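Materials and Surfaces, Unit 7: Tiles, coatings and joints in interior finishes
Handout for the second part of the course
Prepared by Kanini Mwakalinga

7.1 Ceramic tile as a wall finish

A glazed wall tile has two layers that behave differently. The body is porous and takes up water; the glaze is glass and takes up almost none. Nearly all faults in a tiled wall come from water that has passed the grout and reached the body or the adhesive from behind. The glaze itself is rarely at fault, though it can craze if its thermal expansion is greater than that of the body.

Wall tiles are fired at a lower temperature than floor tiles and should not be walked on. Students who have read the Sarneck notes will find the older term "white ware" used there for both. We keep the two apart.

Grout is cement, fine sand and pigment, sometimes with a polymer added. Polymer lowers water uptake but makes the joint slower to cure. Keep joint width constant across the wall, and leave a movement joint wherever two planes meet.

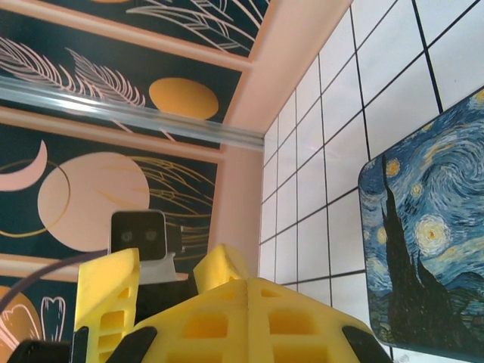
Internal corners need a flexible sealant in place of grout. The two walls move separately, and a rigid joint between them will crack along its length. Where the finish changes from tile to paint or paper at the corner, the sealant must bond to both. Test it on the weaker surface first. Silicone holds well to glaze but will not take paint, so an acrylic sealant is the usual choice on the dry side of the room.

7.2 Printed surfaces

Decorative prints on household goods are applied in three main ways: screen printing, transfer film and in-mould labelling. Screen printing gives thick, opaque ink and a limited range of colours. Transfer film carries a full-colour image and is applied with heat. In-mould labels become part of the wall of the article and cannot be peeled.

Wear begins at edges and corners, where pressure is highest for a given load. A rub test uses a weighted felt pad. In the Anbridge exercise you will run 50 strokes, inspect, and then continue to 1000. Record the first stroke count at which the base colour shows through – not the count at which you find the wear unacceptable.
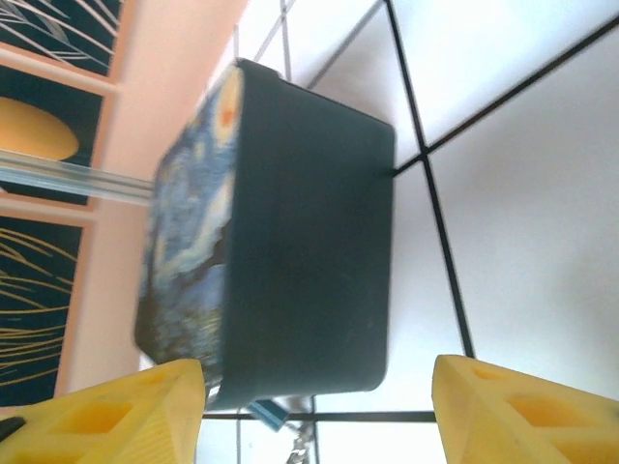 Fig. 2. Storage box, lid printed with Van Gogh's Starry Night.

Painterly images hide early wear better than flat colour, as the eye does not pick out a small loss in a busy pattern. For this reason the inspection is done under a lens at a fixed distance.

7.3 Gloss and the reading of curved surfaces

Gloss is measured on flat samples. On a curved part the meter loses light at the sides and reads low. Cut a flat coupon from the same batch, or compare by eye against a reference set under one lamp.
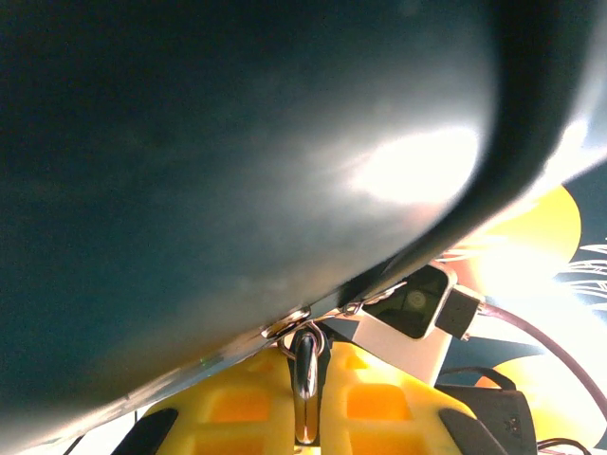 7.4 Reading and coursework

Langat, S., course notes on joints, sections 2 and 3.
Nyamweya, W., laboratory sheet 13, rub testing.

Hand in the rub test record with your corner joint drawing in October. Drawings without a scale will be returned unmarked.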